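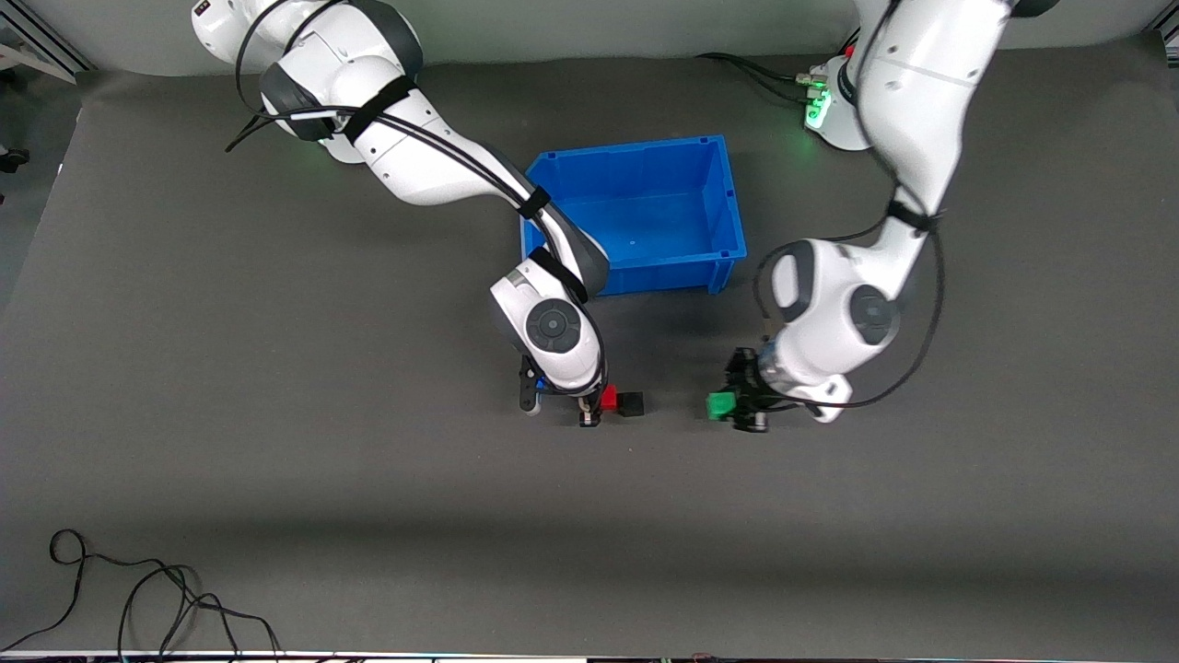
So my project ended up being about bread. I know, everybody and their roommate has a sourdough starter, but I wanted to find out why the loaves from the bakery on Magesa Street stay soft for days while mine turn into a doorstop overnight. My advisor, Chak-lun Hsieh, said that was a fine question as long as I didn't try to answer all of it, and I've mostly stuck to that.

## What I wanted to know

Bread goes stale even when it doesn't dry out. I had that completely wrong going in! The starch in the crumb slowly firms back up after baking (the word is retrogradation, and I won't use it again), and the fridge makes it happen faster. My mom has kept bread in the fridge my entire life, so that was a fun phone call.

I picked three ways of storing a plain white loaf:

- on the counter in a paper bag
- on the counter in a closed plastic bag
- in the fridge in a closed plastic bag

I wanted to do the freezer too, but our freezer is shared and packed with other people's dumplings.

## How I did it

I baked 21 loaves over the term, all from the same recipe and all in the same oven. Each one used 600 grams of bread flour and 300 grams of water with some milk and butter on top of that, plus yeast and salt. I started with Brivow flour and then the store ran out, so the last few loaves are Kestent. I've marked those in the appendix. They came out a little paler, and the dough felt stiffer in my hands, but I can't say if that was the flour or the kitchen getting colder.

For firmness I cut a thick slice from the middle, set a flat-bottomed jar on it, and measured how far it sank after a minute. It's a very low-tech version of what the food labs do. I also asked my housemates to score each slice for softness without telling them which bag it came from. They figured out the fridge one pretty fast because it was cold, so after the first week I let all the slices warm up before anybody touched them. I threw the first week's scores out.

## What happened

The fridge loaves were the firmest by the second day, every single time. I expected it from the reading and it still surprised me to feel it. The plastic bag on the counter won for softness, but the crust went leathery, and one loaf grew a green spot before the week was up (goodbye, loaf). Paper kept the crust crackly for an evening and then the whole thing dried out.

Toasting brought the fridge slices back really well, and my housemate's verdict was that she'd never eat it any other way, so make of that what you will.

## Things I'd change

The jar was a mistake. It had a slightly rounded base, which I only noticed in week four, and it dug into the slices more on one side. I'd borrow a proper flat weight next time. I'd also buy all the flour at the start, and I'd slice everything with the same knife, because the old one squashed the crumb on its way through.

I still don't really know what the bakery does. I asked at the counter and the guy said "butter," then went to get somebody's order. I've written to Zustulen, the mill that supplies them, to ask about the flour, and if they write back before the final draft is due I'll add it under the reading list.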